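Conlow Energy Cooperative
Supply and Trading Committee
Minutes of the July meeting

Present: Kinga Fekete (Chair), Nuria Nigatu, Bastien Masson, Brisa Sandoval (minutes)
Apologies: Ildikó Antal

The Chair called the meeting to order at 9:30 a.m. A quorum was present.

1. Minutes of the previous meeting
The minutes were approved with one correction. Under item 5, "Flulmont substation" should read "Flulmont metering station."

2. Winter power purchasing
Mr. Masson presented the purchasing plan for the coming winter. The cooperative has 400 megawatts of forward cover in place for the first quarter, all of it baseload. He recommended that further purchases be made in monthly blocks and that peak-hour products be bought separately, as evening demand in the Flulmont district has not followed the baseload profile.

Ms. Nigatu asked whether the credit line with Cundach would support the added volume. Mr. Masson replied that it would, provided that the collateral terms are renewed before the present agreement lapses. Cundach has sent a draft — received Monday — and legal review is under way.

Resolved: That the purchasing plan be adopted as presented, subject to renewal of the Cundach collateral terms. 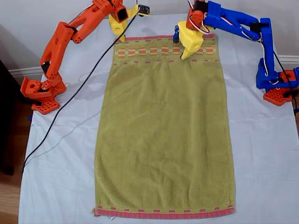 3. Imbalance charges
Ms. Nigatu reported that imbalance charges for the quarter came to 104 percent of budget. Most of the excess fell on four days on which the wind forecast for the Győri site was revised after the day-ahead market had closed. The forecasting contract allows for an additional intraday update at a fixed monthly fee. Members discussed the fee and agreed that a trial was justified.

Resolved: That the intraday update be taken for one quarter and the results brought back to this committee.

4. Metering data, Győri site
The Chair noted that 1183 meter readings remain unmatched in the settlement system. Ms. Sandoval explained that the meter identifiers were changed when the site moved to the new platform and that the old numbers were not carried over. The correction file is with the grid operator. Mr. Masson asked that no estimated values be released for invoicing in the meantime. Agreed.

5. Other business
Ms. Antal had submitted a written question on guarantees of origin for industrial customers. It was deferred to the next meeting, when she will be present.

Action items
B. Masson: return comments on the Cundach draft.
N. Nigatu: order the intraday forecast update.
B. Sandoval: report on the unmatched readings.

The meeting adjourned at 11:10 a.m.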